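Questions we get a lot about subletting at Eltholm. Updated in November, will fix the gaps when there's time.

**Can I sublet my unit?**

Yes. Any unit in the Eltholm buildings – Seletti, Kodari or Delaunay. You need written approval first. Email is fine, text is not.

**How long can a sublet run?**

One month minimum. Up to 355 days in total, then it has to go back to you or turn into a regular lease in the other person's name. No weekend rentals, no nightly rentals. Please stop asking about game weekends.

**What does it cost?**

$100 processing fee, paid by you, per sublet. Same fee if you swap one subtenant for another halfway through. Not refundable once the background check has been run.

**Do I have to leave my furniture?**

Up to you. If you leave it, list it. Every piece, with condition, on page two of the form, and both of you sign. "Some chairs" is not a list.

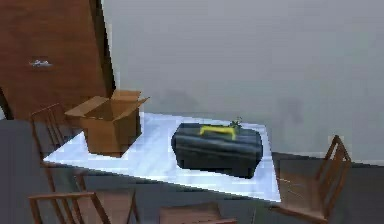 Small stuff too if you care about it. Tools, pans, lamps, the good vacuum. If it's not on the sheet we can't help you argue about it later, and we won't.

**Can I lock some things in a closet?**

Yes, one closet. Not the one with the breaker panel or the water shutoff. Tell the subtenant which one before they sign, not on move-in day.

**Who pays rent to the office?**

You do. Your subtenant pays you, you pay us. We don't split payments and we don't chase your subtenant. If they're late then you're late, and the late fee goes on your acount.

**Can I charge more than my rent?**

No. Same rent or less. You can add a fair share of utilities if they stay in your name, and a bit for furniture if it's written into the agreement. Ask before you pick a number.

**What about the deposit?**

Yours stays with us. You can collect one from your subtenant but that's between the two of you. Put it in writing, and say when it comes back and what can be taken out of it.

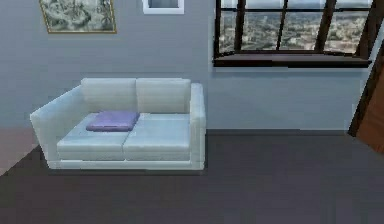
Take photos on the day you hand over the keys. Every room, inside of the oven, inside of the fridge. Walls too. Send them to the subtenant the same day so there's a date on them.

**How long does approval take?**

7 business days from when we have everything. Everything means:

- the sublet form, both signatures
- copy of the subtenant's ID
- proof of income or a guarantor letter
- the fee

Missing one? The clock hasn't started. August is slower, sorry.

**Which form is it?**

Form 3176. The old one with the green header is no good anymore, we send those back.

**Parking?**

The spot goes with the unit in Seletti and Kodari. Delaunay spots are rented separately, so your subtenant has to apply for one. There's a waiting list right now. Tags don't transfer, so bring yours in and we'll make a new one.

**Can my subtenant have a pet?**

Only if your own lease allows one. Pet form and pet deposit are on top of everything else. Fish are fine.

**Can we change the room around?**

Furniture, sure. Paint, shelves, anything with an anchor – ask first.

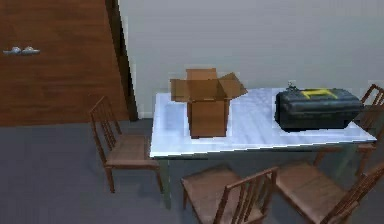
No taking doors off, no moving the smoke detectors, and no second lock on a bedroom without us getting a key.

**Something breaks, who calls?**

Either of you. Subtenants get their own login for the repair page once approved. For leaks, no heat, or a smell of gas, call the after hours line, dont put it in online.

**What if my subtenant leaves early?**

You still owe the rent. Let us know the unit is empty so we can check on it in cold weather. You can find someone new, new form, new fee.

**Do I need renters insurance while I'm gone?**

Yes, keep yours active. Your subtenant needs their own, yours almost certainly doesn't cover their things.

**Keys?**

Two sets per unit. Lost mailbox keys take a few days, we don't cut those here.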